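May 6, 2024
By the Effiong press desk

Effiong will not buy bedroom-tidying robots for its 163 supported flats in Skellolness this year. The budget line has been put back to November, and two supplier quotes – one of them from Cesik – have been set aside until running costs are given in writing.

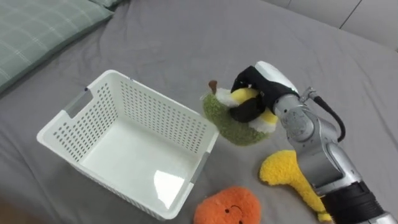

A robot arm holds a green plush toy beside a white basket on a bed.

Picking up soft toys is a fair test of a gripper, but it says little about repairs, insurance or staff hours. Effiong has asked Grelico to price a two-flat trial, with servicing included. No deposit will be paid before those figures arrive.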